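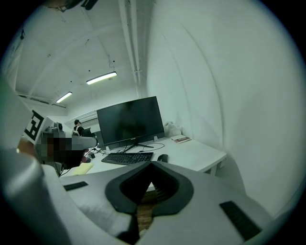

Issue 101

Vinyl cutter dropping the last bit of every decal, opened June 2018

Right, so I'm trying to get a batch of fan stickers done for the Hadcombe meet (little windscreen ones with the Lozano team crest, dead simple, two colours) and the cutter has decided it doesn't like finishing things. It cuts lovely until the last curve, then lifts the blade a hair early and leaves a tag. You peel it and the whole crest tears. Gutted, I'd already used up most of a roll of the nice red!

What I've tried so far: new blade, old blade, slower, a lot slower, different USB lead. Same every time. Software is Murneck, the free version, file is an SVG I traced myself from a screenshot of the in-game livery.

Update. Setsuko Yoshida on the Pultetti board asked how many points were in my trace. Er, 3,726. For a crest the size of a beer mat. She said to run simplify and see, so I did and got it down to 1,403, and it looks the same to me even zoomed right in. Cuts much quicker and quieter, but the tag is still there on the outer ring. Smaller though.

Update again. Turned on overcut, which was hiding under the material settings and set to zero. Tried it at 3 notches and the ring closed up properly, first time. Did one more in the white to be sure and that came out fine as well, apart from the tiny star under the crest, which went a bit mushy in the corners. I think that's my blade offset and I'll have a go at it tomorrow.

One thing I'd still like to know, if anyone has the paid version: does it remember overcut per material? Mine goes back to zero whenever I close the program and I know full well I'll forget.

Leaving this open till the star is sorted. If you asked me for a sticker in the other thread you're still on the list, and they're free, just cover the stamp.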